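6월, 밤 11시.

장마 전에 벽지 작업의 습도 기록을 정리해 두기로 했다. 작은방 북쪽 벽은 작년에 바른 합지가 이음매에서 두 군데 벌어졌다. 벌어진 폭은 위쪽이 넓고 걸레받이 쪽으로 갈수록 좁아진다. 풀의 농도 문제로 보았는데, 오늘 남은 조각을 물에 불려 떼어 보니 풀은 종이 쪽에 고르게 남아 있었고 벽 쪽에는 거의 없었다. 접착면이 아니라 초배지 아래의 퍼티층이 분말화된 것으로 판단한다.

퍼티를 긁어낸 뒤 400번 사포로 마감했다. 작년에도 같은 번호를 썼다. 표면이 지나치게 매끄러우면 프라이머가 얹히기만 하고 스며들지 않는다는 Daiane Camargo의 지적이 있었으나 그때는 흘려들었다. 이번에는 절반만 사포질을 추가하고 나머지 절반은 긁어낸 상태로 두었다. 경계는 연필로 표시했다. 프라이머는 Osasetti 수성, 희석하지 않고 1회 도포. 건조 시간은 7시간으로 잡았다. 제품 설명서에는 더 짧게 적혀 있지만 북쪽 벽은 낮에도 해가 들지 않는다. 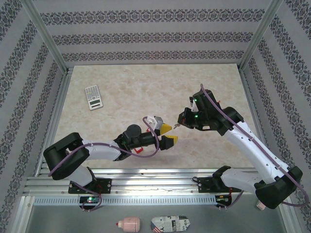
무늬 맞춤은 별도로 계산했다. 새로 고른 벽지는 Endville 카탈로그의 776번이고, 무늬 반복 간격이 길어서 폭마다 버리는 길이가 생긴다. 천장 높이에 여유분을 더한 값을 반복 간격의 배수로 올림하면 한 롤에서 나오는 폭의 수가 줄어든다. 처음 견적은 이 올림을 빼고 계산한 것이어서 한 롤이 모자랐다. 추가 주문 시 로트 번호가 같은지 Ahn 대리점에 확인을 요청했다. 아직 회신 없음.

Damián Huenchumán이 저녁에 전화해서 풀 배합을 물었다. 그쪽은 Kilodville의 오래된 집이고 벽이 석회 미장이라 내 수치를 그대로 쓰면 안 된다고 답했다. 석회면은 물을 빨리 먹으므로 먼저 묽은 풀로 한 번 바탕을 먹이고, 마른 다음 본 작업에 들어가는 편이 안전하다. 그는 벽 한 면만 먼저 해 보겠다고 했다. 초배지는 부직포로 권했다.

숨 죽이는 시간도 다시 정했다. 풀을 바른 뒤 접어 두는 시간을 작년에는 폭마다 재지 않았고, 마지막 두 폭은 전화를 받느라 오래 방치했다. 벌어진 이음매 하나가 바로 그 두 폭 사이에 있다. 종이가 충분히 늘어난 상태에서 붙었다가 마르면서 수축했다면 퍼티와 별개의 원인이 된다. 이번에는 접은 면에 시각을 적어 두고 순서대로 쓴다.

습도계는 창틀에서 책장 옆으로 옮겼다. 창틀 값은 외기의 영향을 받아 벽면 상태와 맞지 않았다. 앞으로 14일 동안 아침과 밤에 한 번씩 기록하고, 값이 안정되면 초배를 시작한다. 제습기 물통은 자기 전에 비웠다. 창문은 닫아 두었고, 방문은 손바닥 하나 폭으로 열어 두었다.

내일 할 일: 칼날 교체, 콘센트 커버 분리, 연필선 양쪽에 테이프 박리 시험.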